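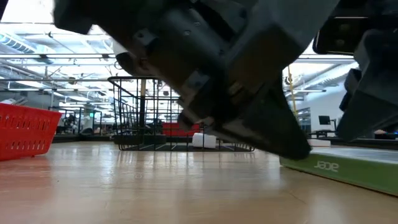 Reading time: 9 minutes

Chapter 7
Approach and Grasp Planning

7.1 The problem

In Chapter 6 the arm was moved between fixed poses in free space. A grasp adds contact, and contact makes small errors matter. A fingertip that stops a little high closes on air. One that stops a little low pushes into the table, and the controller either faults or bends the pad.

The class project for this part of the course is a two-arm sorting task, run on the bench in the Clakby lab. Each team takes objects from a tabletop and places them in an assigned basket. The object set is mixed on purpose. A flat carton, such as the green Acer box, is stable but offers few good places to close a parallel gripper. A short white cylinder standing on end is easy to close on and easy to knock over. Baskets add a further difficulty: the side wall limits the angles from which a gripper can enter, and a wire grid returns poor depth readings.

7.2 Terms

Approach vector: the direction in which the gripper travels during the last part of its motion toward the object.

Pregrasp pose: the pose at which free motion ends and the approach begins.

Standoff: the distance between the pregrasp pose and the grasp pose, measured along the approach vector.

Clearance: the smallest distance between any part of the gripper and any surface it is not meant to touch.

Standoff and clearance are often confused in student reports. Standoff is chosen by the programmer. Clearance is a result, and it must be checked at every point on the path - including points where the fingertip is safe but the housing above it is not.

7.3 The Plurkengate log

Several exercises use the log from the Plurkengate student competition, recorded by the Brabec team under Ludmila Vrabec. The log holds 1000 grasp attempts, of which 800 were scored as successful. Of the 200 failures, 198 occurred after the pregrasp pose had been reached correctly. The other 2 were planner timeouts.

The figures show where the effort should go. Free-space planning was close to solved for this team, and nearly all losses came in the final approach. Blair Lindsay's analysis of the same log, given in Section 7.6, divides these losses by object type.

7.4 Before you begin

You will need the calibration file from Chapter 5 and a working installation of the Bristis planner. Repeat the calibration if either camera mount has been adjusted. Run both arms at reduced speed until the clearance check in Exercise 7.1 passes.

Exercise 7.1. Write a function that takes a grasp pose, an approach vector and a standoff, and returns the pregrasp pose. Extend it to report the minimum clearance between the gripper housing and the tabletop along the approach.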